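Looking after a wooden worktop or chopping board

Oil little and often, and keep water from standing on it.
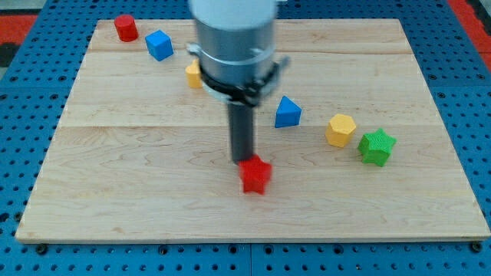 Pieter Mokoena wrote in to say that he oils his board on both faces every time, even though only one of them gets used, and that it has stayed flat since he started. He used to do the top only and it cupped within one winter. We agree with him. Wood takes up moisture through any bare face, and a board finished on one side will pull towards the other.

Before you oil

Wash the board with hot water and a drop of washing-up liquid, wipe it and stand it on its edge overnight. Oil put on damp wood goes patchy. If the surface feels furry, rub it down with 100 grit paper and then something finer, always along the grain. Wipe off the dust with a barely damp cloth and let it dry again.

Which oil

Food-grade mineral oil is the easiest to live with. It doesn't go off and it doesn't smell. Olive and sunflower oil turn sticky and rancid after a few weeks. Raw linseed is fine but slow to dry, and in a cold kitchen it can stay tacky for days. Walnut oil gives a nice colour, but don't use it if anyone in the house has a nut allergy.

Putting it on

Warm the bottle in a jug of hot tap water. Pour a small pool in the middle and spread it with a lint-free cloth, working outwards and finishing with the edges and end grain. The end grain drinks more than anywhere else, so go back to it. Leave for 40 minutes, then wipe off whatever is still sitting on the surface. A new board wants 2 coats on consecutive days. After that, once a month is enough for a board in daily use, less for a worktop.

Cloths soaked in linseed can heat up and catch fire if they are left in a heap. Spread them out flat outdoors until they are stiff, then bin them. Mineral oil cloths can be kept in a jar and used again.

Stains and smells

Coarse salt and half a lemon will shift onion and garlic. Rub, leave for 5 minutes, rinse and dry. Beetroot usually fades by itself over a week or so. Black marks round a sink or under a tin are iron reacting with the wood, and they need sanding out or a wood bleach from the hardware shop. Wear gloves for the bleach.

Open seams

A hairline gap between planks in July may close again once the heating is off and the air is damper. Leave it alone for a season before filling. If a knife tip goes in easily, scrape out the old glue, work in a waterproof wood glue and clamp it overnight with scrap wood under the jaws.

Don't put any of it in the dishwasher.

Page last changed November 2025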